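About

Hello, and come in! I'm Eckhard Diekmann, and Purutness is me, a drawing board by a north window, far too many brown pens, and a website I look after myself (which explains the website). I draw house portraits and hand-lettered street maps for people who want to remember a place they lived, or got married in, or grew up two doors down from.

I get asked how to say the name more often than I get asked what I charge. It's PURE-ut-ness. My niece made it up when she was four and wanted a word for the smell of a new sketchbook, and I've never come up with anything better.

How it got started

I spent a long stretch of my working life drawing drainage plans for a small engineering office called Böttcher. I liked it more than you'd think! You learn to look at a street from underneath, and you learn to letter neatly, and both of those have turned out to be worth having. In the evenings I drew the houses that stood on top of the drains, mostly for my own amusement, and gave them away to whoever lived there.

Then a woman on Solbridge Lane asked if I'd draw her whole street for her parents' anniversary. Every house, both sides, with the right curtains. I said yes before I'd counted the houses, and then spent most of a winter on it. She cried when she picked it up, I went home and had a large piece of cake, and by the following September I'd handed in my notice.

So far I've finished 514 house portraits and 231 street maps. I keep a tally in the back of an old ledger, one pencil stroke each, and I still enjoy making the stroke.

What I make

House portraits are the bulk of it. They're ink and watercolor on heavy cotton paper, drawn from your photos, or from life if you're close enough for me to get there by bus. I like the odd bits best: the crooked downspout, the cat in the upstairs window, the hedge your dad could never get straight. Please tell me about those. If you don't, I'll draw a nice tidy hedge and you'll be disappointed.

Street maps take longer and are more of a conversation. You send me a list of places that matter (first apartment, the bakery, the bench where somebody finally said something), and I lay them out so they all fit on one sheet without telling too many lies about distance. A few lies are needed. I once had to move a lake.

And then there's Plisodora, my made-up town, which I've been adding to for years and which has its own page in the gallery. It has a harbor, a funicular, a street with nothing on it but hat shops, and almost 200 named residents, most of them named after people who've bought something from me. If you order a map, you can have a front door in Plisodora too. Just say so on the form and tell me what color you'd like it.

How a drawing gets done

I do it all by hand up to the very last stage. First comes a pencil rough, which I send to you by email so you can tell me that the garage is on the wrong side. Please be blunt at this point! Pencil is easy. After that I ink it, let it sit overnight, and paint it in the morning when the light is decent.

Once it's dry I scan it in sections and piece it together on the computer, so there's a clean file for prints and cards. I'm much slower at this part than I am with a brush, but I've gotten to like it. It's the only time I see a drawing really large, and I usually find a chimney I'm pleased with, or a window I'd do differently now.
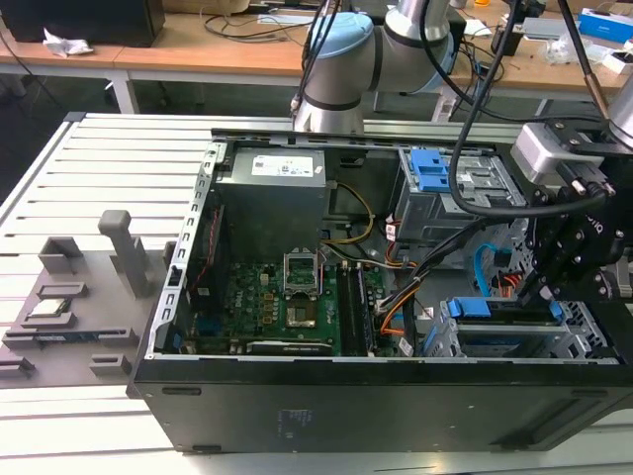
Prints and cards

Every original comes with one print the same size, so you can hang one and give the other to your sister. Extra prints can be ordered at any time, even years later, because I keep all the files. Cards come in packs of ten with plain envelopes. I don't sell prints of your house to anyone else unless you tell me you're fine with it, and I won't put it in the gallery either.

The biggest thing I've ever drawn

People like to hear about this one. A housing co-op asked me for a map of their entire neighborhood for the wall of their meeting room, and they wanted every single window in it. I inked 2,375 windows. I know because they'd asked for the number to go in the corner of the map, next to the compass, so I had to keep track. My hand was fine, thank you, but I did start seeing window frames in my toast.

I'd do it again, by the way. If you've got a big blank wall and some patience, write to me.

Visiting

The studio is one room over a shoe repair shop, up a steep staircase with a good handrail. You're welcome to come by, but do drop me a line first, as I'm often out sketching and you'd only get the shoe repair man (who is lovely, but doesn't know my prices). There's tea, and a flat file full of old roughs that you can dig through for as long as you like.

I close the studio for my summer break starting Thu 15 July, and orders that come in while I'm away go into the queue in the order they arrive. Holiday gifts should be with me by the end of September. I do mean that, I've painted on Christmas Eve before and my family still brings it up.

Getting in touch

Use the contact form, and tell me roughly what you have in mind, what size of wall it's for, and whether there's a date you need it by. Photos can wait until I've written back. I answer everything myself, usually in the evening, usually with ink on my fingers.

Looking forward to hearing where you live!

Eckhard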